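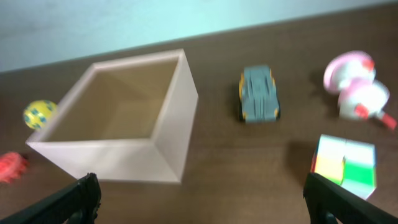 A toy car and an open box on a wooden tabletop.

Toy library to lend by the box from March

Drurkton toy library will change its lending system in March, replacing single-item loans with mixed boxes issued for a fixed period of 2 weeks. The library holds 130 registered members.

Under the present rules each toy is entered separately on a paper card and signed for on return. Radwa Abdel Rahman, who runs the lending desk, said the cards took up most of the Monday session and that small items were often logged under the wrong number.

Each box will carry one number and a printed contents list. Households may hold 3 boxes in a year without charge. Later loans will be charged at a flat rate, which has yet to be set.

Contents will be grouped by age range. Puzzles with detachable parts will be checked against the list at the desk before a box is reissued.
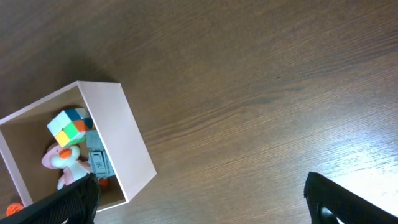

Returns and missing items

A box returned incomplete will be held back for one session. Sanaa Shehata, who drew up the rules, said no fine would apply to a first loss. Existing loans remain valid until their stamped date. Cards can be handed in at the Helmy Street entrance.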